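Okau Community Library District
Minutes of the Board Meeting, 22 November 2021

The meeting was called to order in the Sezer Room with a quorum present. The minutes of the previous meeting were approved as circulated.

1. Circulation
The branch manager reported 1,334 items lent during the period. Large-print titles remain in short supply at the Trekorard branch. 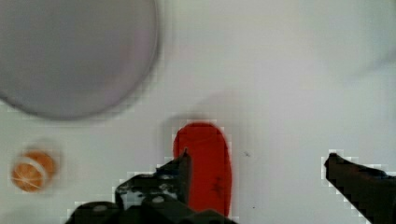 2. Roof repairs
Ertuğrul Öztürkmen presented the bids received for the flat roof over the children's section. The Board noted that the Farkon bid left out replacement of the gutters. It was moved and seconded that up to $4,000 be released from the building reserve for temporary repairs. Motion carried, with one abstention.

3. Opening hours
Members discussed the request for later evening hours. The matter was tabled until staffing costs are available. 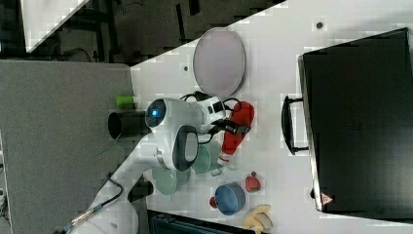 Tabletop with robotic arm, red object and oval tray.

4. Fines policy
The Board agreed that overdue fines for borrowers under 16 will end in July. Charges for lost items are unchanged. Mr. Öztürkmen will revise the policy text and send it to members before the next meeting.

5. Other business
The parking lot lease was referred to counsel.

There being no further business, the meeting was adjourned.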